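Notebook, optical I/O bench, Gondbridge
December, started 08:40
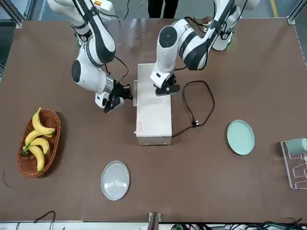 Two arms at the beige metal box, right arm's gripper by the upper-left corner.

Continuing the link margin work on the Waltby retimer board. Carried over from the last entry: lanes 0 to 5 clean, lane 6 marginal, lane 7 will not hold lock for longer than a few minutes once the laser bias drops below the nominal setting. Lợi thinks it is the fibre attach. I think it is the supply. Today was meant to settle it.

Setup as before except for the clock. Vavgate reference swapped for the bench synthesiser so that we can move the frequency. Attenuator recalibrated against the power meter, offset 0.2 dB, entered in the sheet. Pattern is PRBS31 throughout. Anyone repeating this should check that the checker is also set to PRBS31, as it goes back to PRBS7 after a power cycle and reports nonsense.

09:15. Baseline, all lanes, bias nominal, heater loop closed. Lanes 0 to 5 no errors in the dwell. Lane 6 logged 11 errors, all in one burst. Lane 7 logged 2,816, spread evenly. These look like two different faults and I will stop treating them as one.

09:50. Lane 7, swapped the fibre with lane 4 at the patch panel. Errors stayed on lane 7. Cleaned and inspected both ends anyway, nothing on the scope. That clears the patch fibre. It does not clear the attach on the package side, so Lợi's theory is still alive.

10:30. Lane 7, swept the attenuator in 0.5 dB steps. Error rate barely moves over the first 2 dB. If we were short of light it should climb steeply. Repeated with the step order reversed, same shape. Floor, then a knee, then the usual slope. I read that as noise getting in somewhere other than the optical path.

11:20. Probed the 0.9 V analogue rail at the test point by the ring driver. Ripple of 14 mV peak to peak with lane 7 running, 6 mV with it off. Frequency matches the switching regulator. Cường pointed out that the ground lead on the probe was far too long and he is right. Redone with the spring tip: 9 mV and 5 mV. Smaller, same pattern.

Fed the rail from the bench supply with the on-board regulator lifted. Lane 7 count over the same dwell fell from 2,816 to 582. Better, still not a pass. Part of it is the supply and part of it is something else. Heater DAC is the next suspect, as it hangs off the same rail and I have not isolated it.

13:45. Lane 6. Left it running over lunch and got three more bursts. Spacing irregular. Each one lines up with a heater loop correction in the log to within the log's resolution, which is poor (one second). Apolinar is going to raise the logging rate in the firmware. With the loop frozen: no bursts in twenty minutes, but the ring drifts, so it cannot be left that way.

14:30. Canan sent the layout extract for the Lý test chip. Decoupling on lane 7 is a long way from the driver compared with the other lanes. It was moved to make room for the monitor photodiode routing. Asked whether the next spin can put it back. She will look, no promise before tape-out review.

15:10. Angharad wants a number for the slides. Told her six lanes pass, one intermittent, one fails, all at room temperature, and that none of it should be quoted as an energy figure. The dwell is too short to claim anything below 1e-12.

Bench supply current limit was found at 3,000 mA. Set back to 500 mA. Please leave it there, the package will not survive the higher value if a lane latches.

To do
Isolate heater DAC supply, repeat lane 7 dwell.
Fast log on lane 6 when Apolinar has the build.
Package-side attach: ask Lợi for the insertion loss data from assembly.
Refit regulator before the board goes back to Cường.
Order spring tips, last one is bent.

16:50. Lasers off, interlock key in the drawer, synthesiser left on to stay warm.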